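Buy the Boring Bits First

I've sat through enough budget meetings now to know the exact moment when one goes wrong. It's when somebody puts a picture of a robot arm on the big screen with a price next to it, and everyone in the room starts talking about that price as if it were the cost of the project. You can feel the relief. Is that all? Well then, let's have two!

I was that somebody, the first time. I'd been given the job of working out what it would take for us to start doing small assembly and sorting work with robots, and I did what anybody would do, I went and got quotes for robots. Lovely quotes they were too, with a glossy cover and a man called back twice to ask how we were getting on. I put the biggest number at the top of the sheet and a line at the bottom saying "sundries", and I remember feeling rather pleased with how tidy it all looked.

That sundries line has haunted me ever since. It had to cover the table, the trays, the cables, the spare fingers, the bolts, the brackets, the extra network sockets, the parts we were going to practise on and all the things we didn't yet know the names of. I'd given it about as much thought as you give to milk when you're planning a kitchen extension.

So my argument, if you want it in one go, is that most people planning to buy robots for small-scale work draw up the budget upside down. They begin with the arm and let everything else squeeze in around it. I think you should start with the table and the tray of parts, work outwards, and let the arm be the last thing you choose. I know that sounds perverse when the arm costs what it does. Bear with me.

Montserrat Zabala, who ran our purchasing for years and now does the same at Dawber, used to make me do an exercise before she'd sign anything. She'd say, tell me about the job on a Wednesday afternoon. Launch day and the day the visitors come round didn't interest her at all. She wanted Wednesday at half past two, when whoever is running the thing has been at it since breakfast and wants to go home. What's on the table? Where did it come from? Who put it there, and where does it go when it's finished with? If I couldn't tell her, back went the form.

I found this maddening. I also found that I could hardly ever answer her. I knew the reach of the arm and the payload of the arm and how well it repeated a move, and I couldn't have told you what sort of tray the parts would be sitting in. Then we set up our first bench, and the tray was nearly all we talked about for a month. Too deep and the fingers fouled the sides. Too slippery and everything slid away the moment it was touched. We had a shiny one that upset the vision software whenever the sun came round, and we ended up lining it with an offcut of rubber mat somebody had in their car boot. That offcut did more for us than the expensive lighting I'd been about to order. It wasn't on the sheet, obviously.

Small parts are the other thing. If you've only watched the promotional films you'd think robots spend their lives picking up cardboard cubes. Real work is a push button with a switch body on the back of it, or a terminal connector that's square on one side and fiddly on the other, and none of it wants to lie the way up you need. You find out very quickly that the gripper matters more than the arm behind it, and that the fingers matter more than the gripper. Fingers are cheap, too, or cheap next to everything else. And yet I have seen a plan (all right, I wrote it) with a small fortune for arms and exactly one set of fingers per arm, as if fingers never got bent.

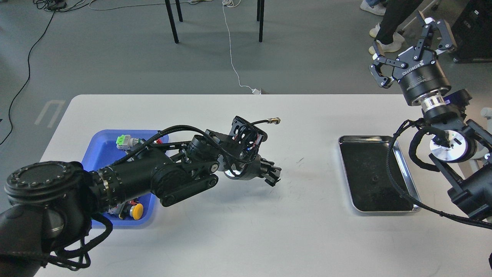

And then there's cable. I could write a whole separate piece on cable. Every arm has its own power and its own signal lines, the gripper usually wants something running down to it as well, and all of that has to move when the arm moves without snagging on the thing you're trying to pick up. Then it has to get across the floor to a wall that is always further away than you measured. I'd allowed 200 pounds for cabling in my first budget, for the whole room. I think that lasted until elevenses. What I should have done was draw the floor, with the sockets on it, and walk the route with a ball of string before a single order went out. I do that now and people laugh at me, and they're welcome to.

Floors in general get forgotten. You're buying a piece of room when you buy a robot bench, and it's a bigger piece than you think, for the simple reason that people need to stand round it. They need a chair, and space to push the chair back, and a way of getting behind the arm when something's come undone, and a trolley or a shelf for the laptop and the tools. I'd measured the table and the arms at full stretch, and I'd put our two benches back to back with a gap you could just about post a letter through. We moved them before August was out. Moving them meant the electrician again, and the electrician wasn't on the sheet either.

Now, the case against me. I put all this to Tincuța Lungu over lunch. She plans equipment for Gondale and has bought a great deal more of it than I ever will, and she thinks I've swung too far. Her point is that arms have long lead times and tables don't. If you fuss about with trays and string for three months you'll have the best prepared empty bench in the county, and the people who asked for the thing will have lost interest and spent the money on something else. Order the arm early, she says, and use the wait to sort out the rest. She also says (and she's right, it stings) that you learn more from one week with a real arm on a wobbly table than from a whole season of planning.

I'll give her the lead times. I've been caught by those myself. But look at what she's describing, she's using the wait to do the boring bits properly, and she's got the money put by to do them with. She's experienced enough that it happens without her thinking. The rest of us see an order go in and heave a sigh and assume the job's done. And the money is the real trouble, as once the arms are on order the budget has been spent in everybody's mind, and each little request afterwards looks like you got your sums wrong. You go back for a tray and get a look. You go back for a second lot of fingers and get a meeting.

It's the psychology of it that I'd like people to take seriously. A large sum asked for once is far easier to get than a string of small ones, and it does less damage to your name. If I'd asked at the start for a third as much again on top of the arms, and said plainly it was for benches, fixings, cables, trays, spares and parts to practise on, I believe I'd have got it with hardly a question. These days I put in 33 per cent. I used to have a very clever spreadsheet that arrived at something close to that by a much longer road, and in the end I threw the spreadsheet out and kept the number. Your number may well be different if you've got a decent workshop already, or a stores full of leftovers.

Should you buy one arm or two? I get asked this more than anything. Two arms over one table is a wonderful thing for some jobs, anything where a part wants holding steady while something else is done to it, and there are an awful lot of those. But two arms don't cost you twice one arm. They cost you twice one arm plus all the work of keeping them out of each other's way, and twice the cable in the same amount of air. If the job on that Wednesday afternoon really does need two hands, buy two and budget for the bother. If you're buying the second because it got a discount with the first, leave it. We had a second one from Cutell sat in its crate for ages on just that basis, and it was very good value the whole time it was in there.

They needn't match, by the way. There's a sort of tidiness in purchasing that wants everything from one catalogue, and I understand it, the invoices are simpler and there's one number to ring. But if the left hand's job is delicate and the right hand's job is to hang on tight, I can't see why they should have the same gripper, and I'd happily put up with a second supplier and a second phone number to get the right one on each side.

Spares next. Decide what you'd do if a finger snapped or a cable gave out this afternoon. If your answer involves the word "courier" then you want one on the shelf. We lost the better part of two weeks at the Vudinville site waiting on a lead that would have fitted in an envelope. I worked out afterwards what that fortnight had cost in people's time and I didn't show it to anyone.

And please, please put in some money for the parts you're going to wreck. Whoever sets up the job is going to drop things, crush things and send the odd button flying under the radiator, and if every component has been begged from the production shelf they'll be nervous about it and they'll practise less. Buy a boxful and call it consumables. Ours was the cheapest line on the second budget, and when the cuts came round it was the one line I dug my heels in over.

Montserrat still rings me when she's got a big order on her desk that she doesn't like the look of. Last time it was three arms and no furniture. I asked her what they were going to be bolted to, and she said she'd been wondering that herself, and would I mind coming over to ask them in person.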